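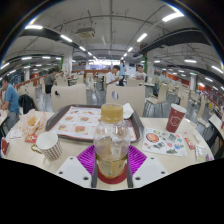
Finger pads on the hand-held gripper – how often are you lot swapping them?

Posted in: Grippers & end effectors > Maintenance

zubaida_b
Sat 15 May, 7:52 am
Quick one before I head in. Two-finger hand-held, white plates, ribbed silicone pad behind. Left finger has started closing a hair later than the right. Fine on boxes. On anything round and light, bottles mostly, it rolls a bit as it closes and ends up off centre. Screws all nipped up, checked twice. Pad looks OK to me, no tears. Is this a pad thing or a rail thing? Don't want to pull the whole front end apart if I can help it.
– Zubaida Bajwa

railgrease
Rail. Nine times out of ten. Grit gets in the side that faces down when you put the tool on the bench. Dry brush first, then lint free cloth, THEN lube. Don't spray anything straight in.

Udent_Tas
Disagree, I'd look at the pad first. Had the same with ours and the silicone had crept across on one side so the ribs were sitting proud. Finger drags on it for the last bit of travel. Looks like a late finger, it isn't. Take the pad off and cycle the trigger 40 times with nothing in it. If it's still late then go chasing rails.

railgrease
You'd see that though. She said the pad looks ok

Udent_Tas
You wouldn't, ours looked fine too. You only see it side on with the fingers nearly shut.

zubaida_b
Ok will do the pad off test at lunch. What are people putting on the rails? There's a tube of the Akier stuff in the drawer with no label left on it worth reading.

hlencho
Not the Akier if it's the thick one. Goes like toffee on small rails and picks up every crumb going. We use a light PTFE, tiny smear, wipe most of it off again. If you can see it there's too much.

Also – are all the finger screws the same length? There was a batch here where someone had put a long one back in the bottom hole and it just kissed the carriage. Took me 3 days to find. Still cranky about it.

Hamdia Lencho
Admasu workshop, bench 2

railgrease
Good shout on the screws. Forgot about that one.

zubaida_b
Never even thought of the screws. They've been out, I did the plates in June last year and just chucked them all in a cup.

hlencho
Well there you go

zubaida_b
Righto, results. Pad off – still late. So not the pad, sorry Tas. Pulled the left plate and one screw was longer than the other three. Witness mark on the carriage where it's been rubbing, nice shiny little line. Swapped it, closes even now. Rails were filthy as well so railgrease gets half a point.

Udent_Tas
Fair enough. I'd still check the pad while it's off but.

railgrease
I'll take half. Did you re-zero the encoder after? If the plate moved at all your width reading will be out. Close fingers fully, zero, open, close again, make sure it comes back to the same spot.

zubaida_b
Zeroed it yep. First go it came back different, second go fine. Should I be worried?

hlencho
First close after a clean is always a bit off, the lube hasn't spread. Do it again tomorow cold before you trust it. And put a dot of paint pen on each screw so you can see if one's walking. No threadlocker into plastic, seen plates crack from it.

gantry_goose
Going to argue on that last bit. Depends which threadlocker. There are plastic safe ones and we've had no cracks over 200 hours on the Sallisis cell. Paint dots tell you it's already come loose, bit late by then.

hlencho
200 hours isn't much. Come back when you've had a summer on it. Ours went at the countersink, hairline, couldnt see it till the plate flexed.

gantry_goose
Maybe. What torque though? Every cracked plate I've seen was somebody leaning on the driver.

hlencho
Hand tight with the short driver. So no number, no. I take the point.

zubaida_b
Paint pen for now, that's what I've got here. Will have a look at the plastic safe stuff when I order spare plates. Anyone know if the left and right ones are the same part or handed?

railgrease
Same on ours, flip it over. Check the countersinks before you order but, yours might be an older rev

zubaida_b
Ta, checking now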